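Actualidad > Robótica > Normas y buenas prácticas

Soltley publica su guía para preparar mesas de trabajo con brazos robóticos

21 jul 2020

Después de muchos meses de idas y venidas, y de un primer borrador que circuló en marzo entre los talleres asociados, Soltley ha sacado por fin su guía de buenas prácticas para quienes trabajan con brazos robóticos en tareas de cocina y mesa. Son 33 páginas escritas con bastante cariño, se nota, y pensadas para el técnico que cada mañana tiene que dejarlo todo a punto antes de la primera prueba.

La recomendación que más se repite es también la más sencilla: despejar el centro de la mesa, colocar los objetos hacia los bordes y comprobar la fijación de la base al empezar cada turno. Los utensilios de corte, pide el texto, que sean de plástico siempre que la tarea lo permita.

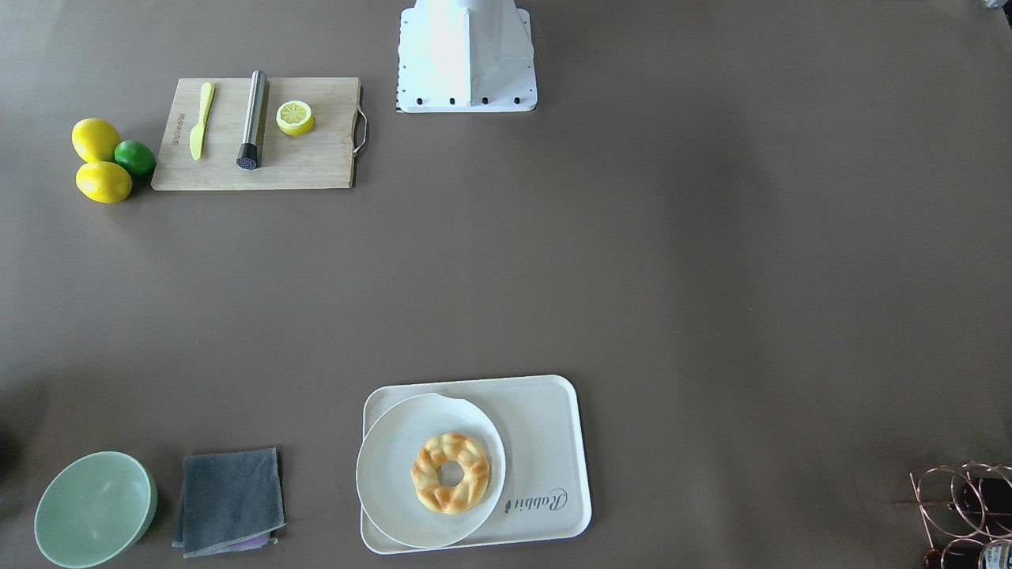 La guía dedica además un capítulo entero a los alimentos de verdad, que hasta ahora cada taller manejaba un poco a su manera (y con resultados muy desiguales, todo hay que decirlo). Propone anotar la hora en que se saca cada pieza y retirar la fruta cortada al acabar la sesión. Los equipos de Cluvis y Perna, que probaron el borrador durante 415 sesiones, pidieron que la lista de comprobación cupiera en una sola hoja, y así ha quedado, con 19 puntos.

Miettinen ya ha anunciado que la adoptará en todos sus puestos, y se admiten comentarios para la próxima revisión.

Contacto | © 2020 Todos los derechos reservados | Volver arriba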